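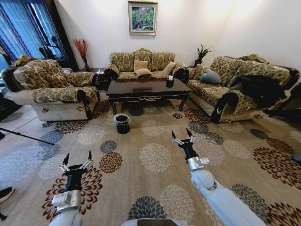 ゴミ箱を持ち上げる授業について

うちの講座の学生が一学期かけて取り組んだ課題を人に説明すると、たいてい途中で相手の目が泳ぐ。「ゴミ箱を、両手で、持ち上げます」と言ったあたりで泳ぎはじめ、「居間の」と付け足すころには話題が夏の予定に移っている。親戚の集まりで三回試して三回ともそうなったので、私の話術だけの問題とも思えない。

履修者は15人。前の年までこの講座では、学生が自分でテーマを決めていた。おかげで発表会は華やかだった。旗を振るロボット、書道をするロボット、じゃんけんで絶対に負けないロボット(後出しである)。拍手も多かった。今年はテーマをこちらで決め、全員に同じ居間の片づけをやらせている。拍手は減った。私はこの減り方をかなり気に入っていて、その理由を書いておきたい。

まず場所の話からする。金色の花柄のソファ、艶のある天板に金の縁取りをした座卓、床いっぱいに菊のような模様の散った絨毯。絵に描いたような応接間で、学生たちは最初の日、全員が入口で一度立ち止まった。トゥン・ホアンは「靴、脱ぎますか」と三回聞いた。実験室の床にはテープで作業範囲が貼ってあり、物はその中にしか置かれない。ここではそんな親切をしてくれるものがどこにもない。あるのは模様である。とにかく模様がある。

講座の計画書に私は「生活環境に近い条件での操作」と書いた。審査する側はこういう言葉を好む。学生の言い方はもっと率直で、ミー・フィーの実験ノートの一行目は「床がうるさい」だった。どちらが環境を正確に記述しているかと聞かれたら、私は学生に点をやる。

無地の灰色の床で育った認識プログラムにとって、花柄の絨毯はなかなか意地の悪い教師だ。黒っぽい丸い花がある。丸くて黒いゴミ箱もある。人間ならまず迷わないところで、初週のプログラムは絨毯の花に向かって礼儀正しく腕を伸ばし、花を摘もうとした。ウィエン・ヴーはその動画を消さずに残し、ファイル名を「園芸」とした。採点表に園芸の欄はない。

学生ロボット大会にはもう長いこと付き合ってきた。審査の手伝いもしたし、文句を言う側にも回った。そのうえで言うのだが、大会の多くは床を親切にしすぎている。10月に学生たちが出る予定の大会の規定では、対象物は単色、背景は無地、照明は均一、と懇切丁寧に定めてある。公平のためだという。公平は結構だ。ただ、公平にするために世の中のほうを片づけてしまうと、片づけロボットの仕事がなくなる。

規定を読んだアヤントゥ・レンチョは「もう片づいてますね、この部屋」と言った。私は咳払いをして、配点の説明に移った。

その配点がまた興味深い。100点満点のうち、速さと成功回数で80点。残りの20点が「独創性および発表」。対象物を静かに置いたか、中身をこぼさなかったか、途中で家具を押さなかったかは、どこにも入っていない。もし我が家にこの配点のとおりに振る舞う家事代行が来たら、居間の物は猛烈な勢いで移動し、最後に独創的な挨拶があるのだろう。お引き取り願いたい。
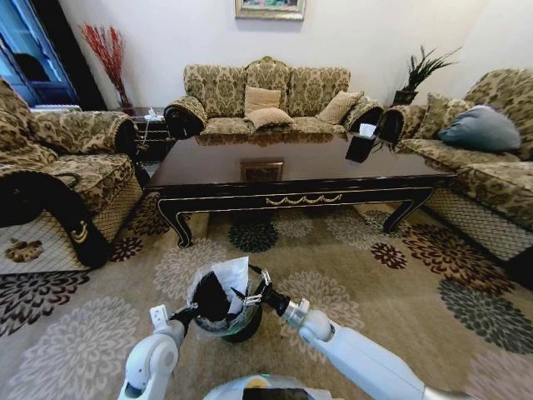
両手で持つ、というのは学生が言い出したことだ。私は片手で縁をつまめば済むと思っていたし、初回の打ち合わせでそう口に出した。議事録にも残っている。学生はその議事録を、必要なときにすぐ出せるところに置いている。

片手でつまむと何が起きるか。縁には袋が折り返してある。つまむと、指は箱より先に袋と仲良くなる。袋はついてくる。箱は、気が向けばついてくる。空の箱だけで練習していた班はこれに長いこと気づかず、紙くずを入れた日から急に世界が難しくなった。私が学生に紙くずを入れさせたのは教育的配慮からだと言いたいところだが、じつは弁当の包みを捨てる場所がほかになかった。

両側から挟めばよい、と言うのは簡単である。二本の腕が同時に着けばいい。ところが同時というのは厄介な注文で、右が少しでも早ければ箱は左へ逃げる。左が早ければ右へ逃げる。力を強めれば安定するかというと、箱が楕円になる。ホアンの班は力の上限を決めるのに二週間かけ、フィーの班は腕の着くタイミングを揃えるのに二週間かけ、互いに相手の班は細かいことにこだわりすぎだと言っていた。二つを合わせたら、だいぶましになった。合わせるのに、さらに一週間かかった。ファイル形式が違ったのである。

こうして学期の終わりまでに残った試行の記録は2,167件。数字だけ見ると勤勉な話に聞こえるが、分類表のほうを読むとまた違う味わいがある。「袋だけ」「先着(右)」「先着(左)」「座卓に寄りすぎ」「上着」。最後のは、誰かがソファに掛けた上着をプログラムが気にした件だ。持ち主は名乗り出ていない。

私はこの分類表を、今年の講座でいちばん出来のいい成果物だと思っている。発表会に来た同僚のイロナ・ボジクは、デモのほうは腕を組んで眺めていたが、分類表の前では椅子を引いてきて座った。彼女は昔Myklebustで工場向けの搬送機をやっていた人で、学生の動くものには滅多に感心しない。その人が「上着の行、原因は特定したの」と聞き、学生が「再現しません」と答え、そこから長い議論になった。私が拍手より欲しかったのは、この種の長話である。

もちろん反論はある。保護者の一人からは、せっかくの機材でなぜゴミ箱なのか、と丁寧なお便りをいただいた。別の教員からは、学生の創造性を狭めているのではと言われた。どちらももっともな心配で、私も初週の園芸を見ながら同じことを考えた。旗を振らせておけば今ごろは全班完成していただろう。

ただ、自由なテーマの年に私が見てきた創造性の大半は、難しいところを避ける方向に使われていた。これは学生のせいではない。自分でテーマを選べるなら、誰だって自分のロボットが得意なことを選ぶ。つかむのが下手ならつかまない企画にし、見るのが下手なら目を閉じていてもできる企画にする。後出しじゃんけんは、その意味では見事な工学的判断だった。あれを作った学生はいま立派に就職している。

ゴミ箱はこちらの得手不得手に合わせてくれない。黒くて、丸くて、袋がついていて、床は花だらけだ。全班が同じ箱に困っているので、隣の班の困り方が自分の役に立つ。自由テーマの年には、書道の班と旗の班の間に会話らしい会話はなかった。今年は廊下でまで袋の話をしている。通りかかった他学科の学生が、買い物の話だと思ったらしく、安い店を教えてくれたそうだ。

道具についても一つ書いておく。講座には外部のソフトがいくつか入っていて、記録の整理にはPluvo、動作の確認にはFerkaという小さな会社の画面表示ツールを使っている。どちらも学生には評判がいい。評判がよすぎて、五月ごろには全員が画面を見ていた。ロボットがソファのほうへ向き直っているのに、画面の中の箱がきれいに枠で囲まれているので誰も顔を上げない。以来、最初の20分は画面を伏せる、という決まりを作った。評判は悪い。

画面を伏せると、学生は仕方なく現物を見る。指先が箱のどこに触っているか。袋の縁がどちら向きに折れているか。ヴーは手首側のカメラの映像をあとで見返し、自分の目で見たものと比べる表を作った。手首のカメラというのは面白いもので、いちばん近くにいるくせに、自分の指の間しか知らないような顔をしたかと思えば、妙に遠くの立派な家具まで律儀に映してくる。

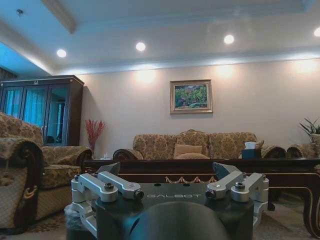 ヴーの表によれば、人間の目とカメラの言い分がいちばん食い違うのは座卓の周りだった。天板に艶があるので、奥のソファが天板の中にもう一つ現れる。プログラムはこの二つ目のソファにも敬意を払い、ぶつからないように遠回りをした。存在しない家具に道を譲るロボットを見て、学生は笑い、それからだんだん笑わなくなった。直すのに時間がかかったからだ。

レンチョはここで妙な提案をした。反射を消す処理を足すのをやめて、座卓に近づいたら速度を落とすだけにしたい、と言う。確信がないならゆっくり行けばいいでしょう、と。私は少し物足りなく思い、物足りなく思ったことをあとで反省した。何でも見えるようにしたいというのは、画面を見すぎた側の発想である。見えないなりに振る舞うほうが、よその家の居間では行儀がいい。大会の配点では、これは純粋な減点になる。遅いのだから。

そういうわけで、10月の大会には二つの設定を持っていくことになった。速いほうの設定を学生は「大会」と呼び、遅いほうを「お宅訪問」と呼んでいる。どちらで本番に出るかはまだ決まっていない。多数決を採ったら僅差で割れ、割れたままになっている。主催のSkendenには、配点に「静かに置く」を入れてはどうかという手紙を出した。返事には、貴重なご意見として承りますとあった。この文面は私も保護者への返信で使ったことがあるので、意味はよくわかる。

大会に恨みがあるわけではない。締め切りと観客がなければ、うちの15人はいまだにファイル形式で揉めていたはずだ。私が言いたいのは、無地の床の上で競うのと同じ熱心さで、花柄の床の上でも困ってほしいということ、それと、困った記録に点をつける欄を採点表のどこかに作ってほしいということだ。欄は小さくていい。うちの講座では来年から三割にする。学生にはまだ言っていないので、これを読んだ履修予定者は黙っていてもらえると助かる。

課題のほうも来年は変える。候補はいまのところ、ソファのクッションを元の位置に戻すことと、卓上のティッシュの箱をまっすぐに置き直すこと。フィーにどちらが難しいか聞いたら、「元の位置って、誰が決めるんですか」と返された。計画書の締め切りは来週なのに、そこがまだ空欄になっている。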